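Monuleo Stone-Look Floor Tile
Gray marble pattern, matte finish

We love this tile! Monuleo has the soft, drifting veins of real marble, but you can mop it with plain warm water and never think about sealing it. The pattern comes in 40 different faces, so a big kitchen doesn't end up with the same swirl repeating by the fridge (our old Drundby range did that, and it bugged us for years).

It's a porcelain body, fired hard all the way through, and it works over heated floors too. Go for a 3 mm joint if your subfloor is nice and flat.

Sizes and packing
Square, or the long plank if you like a hallway to feel longer
5 tiles to a box
216 boxes in the current batch, all one shade

Colors
Gray, sand and a new charcoal that arrives in May. Gray is still our favorite – it goes with warm wood and with white cabinets, and it's very forgiving about crumbs.
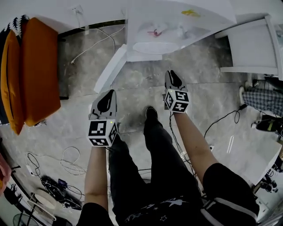
Grout and trim
Poseck grout in Ash is the closest match. Xaba edge trim fits both sizes and snips easily with hand shears.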